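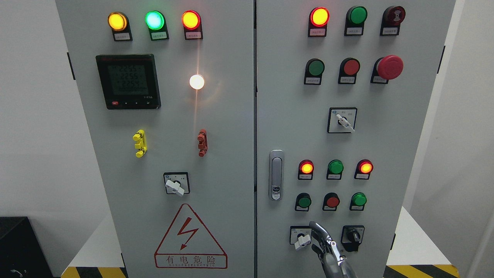

Can a robot do the evening panel round yet? (switches, buttons, cabinet doors)

Posted in Shop Floor and Home Automation

Monique Marty

I run second shift maintenance at a small plant outside Rolla and I have robot fever, I admit it. I've been watching every clip I can find of machines folding towels and loading dishwashers, and I keep thinking -- forget the towels, what about my panel round?

The round goes like this. At 9 p.m. one of us walks the line, stops at each control cabinet, looks at the lamps, writes down the three voltages off the meter, and moves a selector switch if the schedule says so. Every so often a door has to be unlatched for a look inside by somebody qualified. Then on to the next one. The building is 4,000 feet end to end if you count the old warehouse, so it's a decent walk, and whoever is doing it isn't fixing the palletizer.

What I like about it as a robot job is that the cabinets hold still! A towel is never in the same place twice. A green push button is right where it was last night.

So, three things I'd love to hear about from anybody who has tried this or worked near it:

Can a robot hand work ordinary panel controls, the kind made for people, with no changes to the cabinet?

Is reading lamps and meters solved, or does glare still wreck it?

What about door handles? Ours are the upright metal kind with a little keyhole, and half of my new hires fight with them.

I'm not trying to cut anyone's hours. I have two open positions I can't fill. We have a bit of money to try something in November and I'd like to walk into that meeting knowing more than I do now.

toolcrib_dan

Short version: no, save your money, put in remote monitoring.

Longer version: if all you want is the numbers, get a meter with a network port and have it send the readings to your office. No legs, no arm, no batteries. We did that on our compressors and I look at them from my kitchen. Same for lamps, whatever is driving the lamp can tell a computer it's on. You don't need a camera staring at a light bulb.

Switches, same thing, put in a motor operator if it's something you move every night. Doors you got me, I don't see why a robot needs to open one. Robots are fun to watch but that's what TV is for.

Monique Marty

Thanks Dan, and you're right about the meters, we did price that. The trouble is we have cabinets from several builders and different decades, and a few belong to a customer who won't let us change a single screw. A rewire means an outage too. That's why I'm so taken with the idea of something that uses the panel as it is! If it could do the boring ones I'd happily wire up the rest.
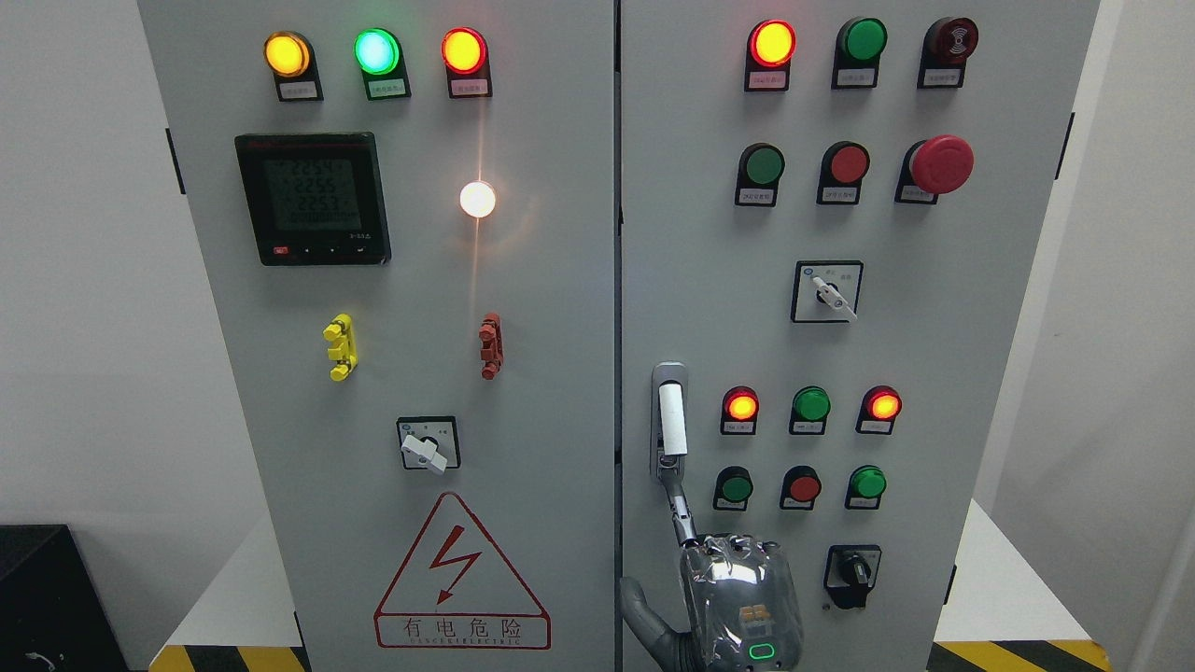

Guoqing Peng

Monique, I'm as excited as you are, so let me try to be useful about it. I spent most of last year on a trial at Hirvonen, where we had an arm with a multi-finger hand working on a practice cabinet. I can't speak for your panels, but the general lessons should carry over.

Going through your list, out of order:

Reading. This is the closest to done. A lit lamp against a gray door is a nice easy target for a camera. The sneaky one is a very bright white lamp sitting near the meter, which can throw a glare across the door and make the little digits hard to pick up. Move the camera a few inches to the side and look again. Ours took several looks at each meter and only wrote the number down if they agreed. We also lost decimal points on a regular basis. A reading of 225.4 would come back as 2254, and you want a plain old range check to catch that before it lands in somebody's log. Have it save the picture next to the number, too. Your electricians will trust it a lot sooner if they can look for themselves.

Buttons. Good, and getting better fast. Pushing is a forgiving motion. What worried us was the neighbors. On a lot of panels the emergency stop is a big mushroom head that sticks out well past everything else, and it's right in the row with the buttons you do want. A hand is wider than the finger doing the pushing! We made a keep-out zone around the e-stop in the software and planned every reach to come in from below. Out of 1,346 button presses we logged, the ones that went bad were mostly the hand brushing something next door, and very few were missed buttons.

Rotary switches. Harder than they look. A person feels the click and stops. A robot has to get that from force readings or look at the lever afterward, and the hand is usually covering the lever. Let go, back off, look, and then decide. It's slow, and I'd take slow.

Doors. My favorite, and the reason I came to work early for months. You have to find the handle, get a fingertip onto the right part of it, move it the way it wants to go, and then swing a door with its own opinions about hinges. A fingertip slipping off smooth metal was our everyday failure. We had good days and then a string of bad ones after somebody bumped the cabinet an inch.

If I were setting up your November trial, I'd do it in this order. All of it goes on a cabinet that your electrician has isolated and locked out, or better yet a dead one from the scrap row.

1. Look only. Lamps and meter, every evening, compared with the handwritten sheet. Do 200 rounds of it before the arm touches a thing. (For this you'll need the panel powered, so keep the arm parked well back.)

2. Push one button, the same one, from different starting spots. Shift the robot a little each time, as it will never park perfectly on your floor.

3. Turn one selector and confirm it by looking. Have it stop and call a person if the lever is anywhere in between. 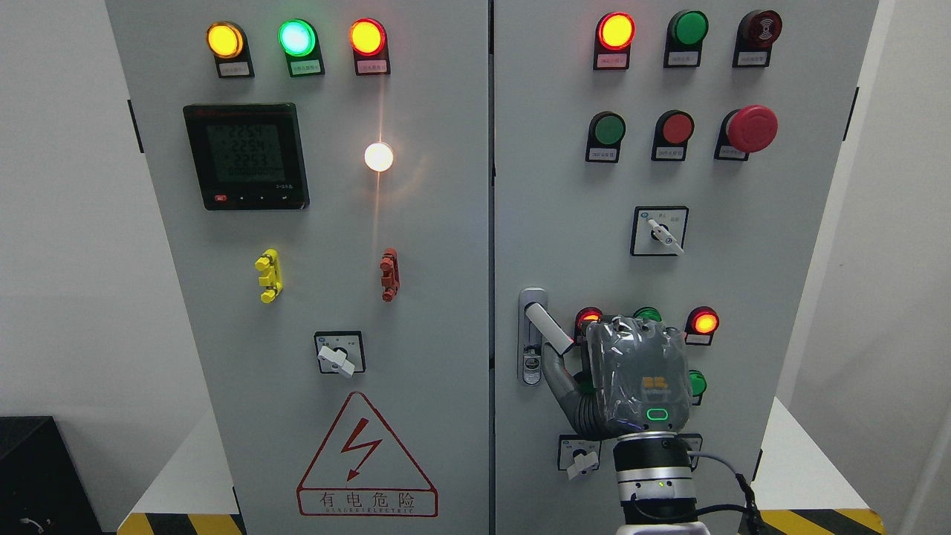 4. Work the door handle without opening the door. Just reach it, move it, let go. I'd stay on this one until you're bored silly, and try it with the overhead lights off and on, since shiny handles look like a different object in each.

5. Open the door, a few inches to start. Wide open comes later and might be next year's money.

One more thing on gloves and covers. If your shop is dusty you'll be tempted to wrap the hand in plastic. Fine, but run all your tests with the wrap on. Ours behaved like a new hand each time we changed it.

As for whether you can hand over the whole round today, I'd say no. Looking, yes. Looking plus a couple of buttons on a cabinet you know well, I think you'd get there this winter, and I'd be thrilled to see it.

Monique Marty

This is exactly what I was hoping for, thank you! I have an old Adico cabinet behind the paint room that hasn't been hooked up in years, so that's our practice panel. The decimal point thing made me laugh because we do that on paper too.

Does the arm have to be on wheels for the first part, or can I bolt it to a bench?

Guoqing Peng

Bench is great for 2 and 3. Put the bench on casters you can lock, and nudge it between tries so you don't fool yourself. For the looking part a camera on a cart is plenty -- I'd borrow one before buying.

toolcrib_dan

Still say network meter. But post how the door goes, I want to see that.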